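The School Meeting at Clunard began at 9 in the morning, and by ten we were still on the biscuits.

The motion, moved by a girl of six, was that anyone who took the last biscuit should have to say so out loud. There were 378 pages of rules in the Law Book already. I had come to Clunard after eleven years at Pereyra, where I decided about biscuits alone and in silence, and I thought I could settle it quickly. I put my hand up.

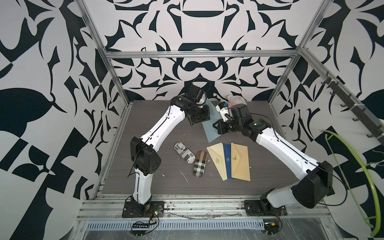

The chair, who was twelve, told me I was fourth on the list. When my turn came I spoke for 4 minutes on trust. It was a good speech. I had given it at Pereyra to 189 parents and some of them had written it down.

Then we voted, and I lost to the biscuits by a mile. 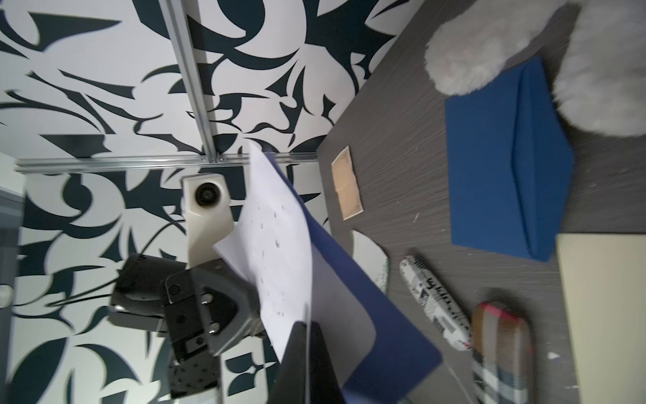 You went on a bit, said a voice from the beanbags, and you never told us which way you were voting.

I said I had been laying out the issues. The chair asked if that was a point of order. I said no. She asked me to sit down, then, as there was a motion about the pond.

At lunch I took the last biscuit. I looked round the kitchen, which was empty, and said so out loud.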